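Sunday, 13:00, notebook continued

Subject: why dark cotton comes out gray after washing. Continues the January pages on hard water.

Samer Bitar asked me to write down the whole reasoning this time, not only the results, so this entry is longer than usual.

Starting point. Our tap water is hard. When a soap-based powder meets hard water, the calcium makes a soap scum that does not dissolve. On white cloth we do not see it. On navy and black it stays in the weave like a thin dust, and people believe the dye has washed out. I believed this too until we did the vinegar rinse on the Jendberg twill. The color came back almost completely, so for that cloth the dye was mostly still there.

There are three possible causes and I want to keep them separate:

1. Soap scum or powder that did not dissolve. Goes away with an acid rinse.
2. Lint from other cloth. Goes away with a brush or sticky tape.
3. Real abrasion, when small fibers break at the surface and scatter the light. Does not go away. Usually worst on the folds and seams.
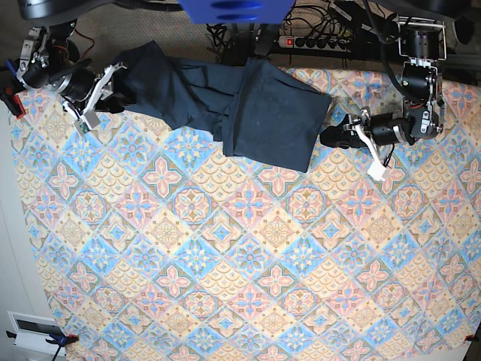
*Navy garment, folded over. The wide part looks a bit lighter and dusty at the surface.*

From looking only, I cannot separate cause 1 from cause 3. The tape test takes one minute and should always come first, before any water. Last time I forgot it on the Ciklow sample and had to throw away the result, because the rinse also removed the lint.

Procedure for today (small pieces, cut from the hem):

- Tape test on the dry piece, keep the tape on a white card.
- Rinse in 1000 ml of tap water at 30 °C with 2 spoons of white vinegar. No detergent.
- Second rinse, plain water, same temperature.
- Dry flat, in the shade, right side down.
- Compare with the untreated piece by the window, then under the lamp. The lamp makes everything more yellow, so the window decides.

Result for the Kandetti sample: tape nearly clean, rinse water cloudy, dried piece clearly darker than the control. I call this cause 1. For the Su sample the tape was also clean, but the rinse changed nothing that I can see. Probably abrasion. Under the hand lens there are short fibers standing up along the fold line, and between the folds much fewer.

Side question from Samer: does the background change our judgment? I think yes. The same piece looked darker to me on a pale patterned cloth than on the gray bench top. We should always compare on the same surface, best a plain white card.

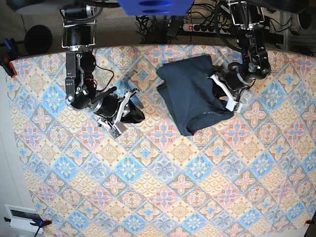 *Patterned tablecloth, pink and blue medallions with cream and pale yellow fans.*

I tried it with both Su pieces. On white card I saw no difference between them. On the gray bench I first wrote "slightly better" and then crossed it out – when I turned the pieces around, I liked the other one more. So my eye is not reliable at this level and I should not report small differences.

Still open:

- Is it enough to use liquid detergent from the beginning? It should leave less residue, but I have no own data.
- Vinegar and rubber seals. I read different opinions. Until we know more, do the rinse in the basin and not in the machine.
- Turn garments inside out before washing. Samer says this helps with cause 3. It sounds right, but we need at least several washes before we can see something.

To buy: white card, tape, new labels. The old labels lose their ink in the rinse and I had to guess one piece, which I have left out of the results.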